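Ticket: Left finger closes late, drops light items on the way out of the tray
Project: Ploris (two-gripper table sorter, home build)
Opened by: Thảo Sầm
Status: Resolved, leaving open for comments
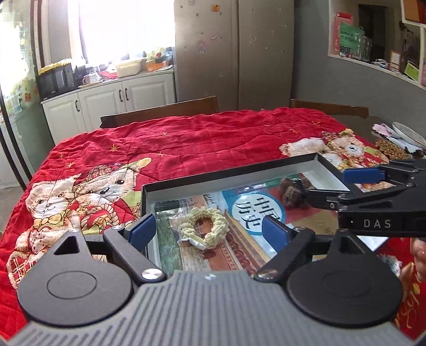 Hello all, and thank you in advance for reading, I know I go on. I've been putting Ploris together at home, mostly in the evenings after dinner, and I'd reached the happy stage where it picks things up more often than it doesn't. Then this started. When I squeeze to close, the right finger comes in right away and the left one hangs back, then catches up with a little jump. With anything stiff you'd hardly notice. With anything soft or light, the right pad pushes the object sideways before the left pad arrives, and I end up holding it by one corner or dropping it on the way out of the tray.

What I'm running: the Prarance control board, firmware as it came, power from the bench supply, and the Sonent logging program on my old laptop. Pads are the soft ones, and I haven't changed them since the build. The second gripper is on the same board and closes evenly, so I've been treating it as my good example.

What I tried before writing:

Restarted everything, of course. No change.

Ran the homing routine 4 times in a row. The left finger finds its stop every time, and the numbers match from one run to the next, so I don't think it's getting lost.

Swapped the two cables at the board. I was so sure this would be it! The lag stayed on the left finger, which I take to mean the board and the cable are both fine.

Let it rest overnight and tried again first thing. If anything it was a bit worse in the morning, and better after I'd been working it for a while.

Slowed the closing speed down to the lowest setting. The lag is still there but the jump is softer, and I dropped fewer things. I could live with it, I suppose, but I'd rather not, it takes the fun out of it.

I've attached the log from one session of 21 grasps, all soft items. The late ones are marked with an L. Please excuse my notes in the margin, some of them are to myself.

Thảo

Reply from Reinhold Kasten

Hello Thảo, please don't apologize for the length, a long ticket saves me from asking a lot of questions. And swapping the cables was just the right test, so you've already done the hard half.

I went through your log over coffee this morning. The thing that caught my eye is that the motor current on the left climbs before the finger moves. So the motor is trying, and something is holding the linkage until there's enough push behind it, and then it lets go all at once and you get your little jump. Together with worse when cold and better when warmed up, I'd bet on friction at a pivot. I would leave the firmware alone for now.

Could you do this for me, in this order:

1. Power off at the supply and wait until the board light is out.

2. Open and close each finger by hand, slowly, with your eyes shut if it helps. I mean it, you feel more that way. Compare left with right and tell me where in the travel it gets stiff.

3. Look at the left pivot cap. If it's tightened right down it will pinch the washer underneath. Back it off a quarter turn and feel again.

4. If that changes nothing, take the cap off and check the washer for a burr or for fluff.

Please don't oil it yet. I did that on my first one and it was lovely for a week, and then it had collected every bit of lint in the house and I had to strip the whole thing down. Also, the oil hides the problem, and I'd like us to find it first.

One more small question. Did you fit the washers from the bag marked Li, or the thinner ones that came later? There was a mix-up with those in July and I know of 2 other builders who got one of each.

Reinhold

Reply from Thảo Sầm

Reinhold, you're a treasure. I did the eyes-shut thing and felt very silly until I noticed it straight away. The right finger is smooth from end to end. The left one is smooth when it's nearly closed, and stiff in the first part of the travel, coming off the open stop. Almost gritty, like a pepper mill.

Backing off the cap a quarter turn helped some. I put the power back on and tried it, and the lag was shorter but still there. So off came the cap (I lined everything up on a tea towel in the order it came out, my one good habit), and underneath was a washer with a rough lip along one side, plus a good pinch of fluff wound around the post. I'd been practicing on fuzzy things for days, so I know where that came from.

And yes, you guessed it. A Li washer on the left, a thin one on the right. I never noticed they were different, they'd both been in the same little bag when I did the build.

I had one spare thin washer left, so in it went. I cleaned the post with a dry cloth, put the cap back, snugged it down and then gave it that quarter turn back. By hand the two sides now feel the same to me.

I ran 21 grasps again with the same settings as the first log, and then turned the speed back up to where I used to have it. New log attached. There are 3 marked L, all at the higher speed, and none of them ended in a drop.

Reply from Reinhold Kasten

Lovely! I've looked at the three and I wouldn't worry. The current is flat before the move in all of them, so the pivot is free. What's left looks like the zero being a hair off after you had the cap out. Run homing once more with both fingers fully open and save it - the save is a separate button in Sonent and it's easy to walk past.

I'll put a line about the washers in the build notes. If you'd like a couple of spare thin ones, send me your address and they'll go in an envelope.

Reply from Thảo Sầm

Homed and saved. I had indeed been walking past the save button, for weeks probably, oh dear. Both fingers come in together now at full speed. Address sent, and thank you so much. I'm marking this resolved but will leave it open a little while in case anyone else with a Li washer wants to add to it.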